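Reading time: 5 min

Call for participants: does a tidy-up app change anything?

We are looking for 16 households to spend five weeks with a home organizing app and tell us, in plain words, whether it was worth the bother. You don't need to be messy. You don't need to be neat either. You do need to be willing to say "this did nothing for me" if that is how it went.

The app is called Lundby. Its makers say that people who use it spend less time looking for things, argue less about chores and feel calmer in the evening. Those are three large claims for a program that sends you a reminder to clear the hall table. The numbers behind them come from a survey filled in by people who had already paid for a year. We would expect those people to be fond of it.

Komham is a small consumer research office in Grirville. We were asked to look at Lundby by a group of local renters who had been offered it free by their landlord and wondered what the catch was. We have no opinion yet on the catch. We do have doubts about the app, and we would like to have them tested properly, which takes people who aren't us.

What you would do

For the first two weeks, nothing new. You carry on as usual and keep a short paper diary of when you went looking for something and how long it took. Keys, scissors, the good flashlight, a permission slip. A line or two each evening is enough. Please don't clean up for our benefit.

For the following three weeks, half of the households get Lundby on their phones. The other half get a printed checklist that Bożena Wróbel wrote in one afternoon at her kitchen table. It says things like "put the mail in one place." If the checklist does as well as the app, we will say so in the report, and the makers of the app have been told this.

You can't pick which group you land in. We know some of you will be let down by getting the paper. Please don't download the app on the side - it spoils the comparison and we would rather you dropped out and told us.
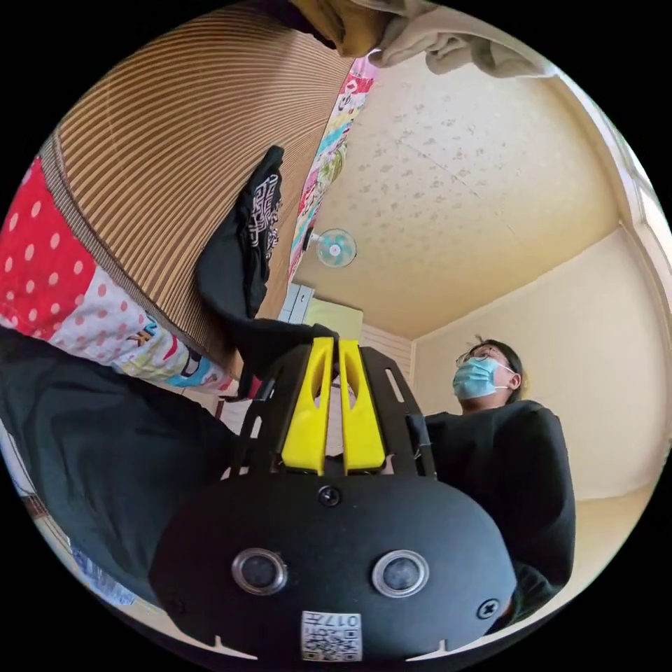

At the end there is one interview, 45 minutes at most, at our office or by phone. Muthoni Mosoti runs the interviews. She will ask what you stopped using and when, and she won't try to talk you into having liked it. Bring the diary, even if there are gaps in it. A diary with gaps tells us more than one filled in the night before in the same pen.

Who we want

Households of two or more adults, with or without children, living within the Grirville city limits. Everyone over 18 in the home has to agree to take part. One keen person and one who was signed up without being asked makes for bad data and, we suspect, a bad month.

At least one of you needs a phone bought in the last five years. Renters and owners are both fine. We especially want to hear from people who share a place with someone who isn't family, as the app's own survey left them out.

We can't take you if you work in home organizing, if you sell storage products, or if you already pay for Lundby or anything close to it. Please also sit this one out if you are moving house before the end of February. Boxes everywhere will swamp any effect a phone could have.

What you get

Each household is paid $250. You get $100 after the first two weeks and the rest after the interview. The money doesn't depend on what you say or on whether you kept using the app. If you quit partway you keep whatever you have been paid up to then.

You don't get a free year of Lundby. We were offered 16 of those and turned them down.

Who pays for it

The Mwaipopo Fund, which backs small consumer studies and has no stake in the app. Lundby's makers supplied the login codes and nothing else. They will see the report when everyone else does. They did ask to read it first.

What we keep

Your diary, the interview recording and a count of how often the app was opened. We don't keep your address after the last payment goes out. Recordings are deleted once they are typed up. The app itself collects a good deal more than we do, and its privacy notice is long and in places hard to follow. Godfrey Massawe has written a two-page version of it, and we will send that to you before you agree to anything. Read it. If it puts you off, that is a fair reason not to join.

What we can't promise

Sixteen households is a small number. We won't be able to say that the app works or doesn't work for everybody, and we will be suspicious of anyone who quotes us as if we had. What we can do is see whether the big claims hold up at all in ordinary homes, with people who have no reason to be kind.

How to apply

Write to Selim Yüksel at our office by letter or use the form at the front desk. Tell us how many people live in your home, what kind of phone you have, and the last thing you lost. There's no right answer to that one and we won't pick the funniest. Places are drawn by lot from everyone who fits. We reply to all applicants, including those we can't take.

Questions about payment go to Nassoro Lukumay, at the same office.

Posted 16 Nov 2021

Contact | © Komham, Grirville | Back to top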